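Zornis Opens Simulation Lab to Visitors

Zornis held an open day at its Jedwood Street lab on Sunday, August 27, 2023, with demonstrations of the software it uses to train and test robot arms on picking tasks. The company counted 287 visitors between the morning and afternoon sessions.

The main demonstration concerned Greltia, the simulator the company has been developing for 2 years. Greltia renders a robot arm, a table and a set of grocery items, and runs the same control code that is later loaded onto the physical machine. Visitors watched the runs on a wall screen while an engineer changed the starting conditions from a laptop.

Fung-ping Yu, who leads the simulation group, told the morning session that fruit was chosen for the test set on account of its uneven shapes. A box has flat faces and a known orientation, she said. A mango has neither, and the software has to select two contact points on a curved surface before the fingers close.

Yu said the basket adds a second problem. The gripper has to open wide enough to pass on both sides of an item, and its fingers must stay clear of the walls and of any other item lying close by. The planner checks each candidate grasp against the basket geometry and discards those that would collide. If no candidate is left, the arm withdraws and tries a different approach angle.

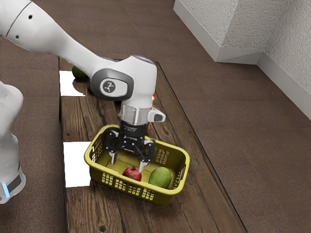

Test runs and scoring

Each configuration is run 100 times with the items in different positions. A run is scored as complete when the item has been lifted clear of the rim and set down at the target location. Drops, collisions and timeouts are logged separately. The lab's current benchmark consists of 900 runs across nine configurations, and the full set is repeated after every major change to the planner.

Nayara Nogueira, a test engineer, showed the afternoon group how the logs are reviewed. She replayed one failed run at reduced speed and pointed to the step at which the estimated position of the item and its simulated position began to differ. Failures of that type are sent back to the perception team, she said, while collisions go to the planning team.

Several visitors asked how closely the simulated results match the physical arm. Nogueira said friction remains the least reliable part of the model, particularly for smooth-skinned fruit, and that the lab does not publish a simulated score without a matching set of physical runs.

The presentation slides are available at the front desk of the Caputo Building. The next open day has not been scheduled.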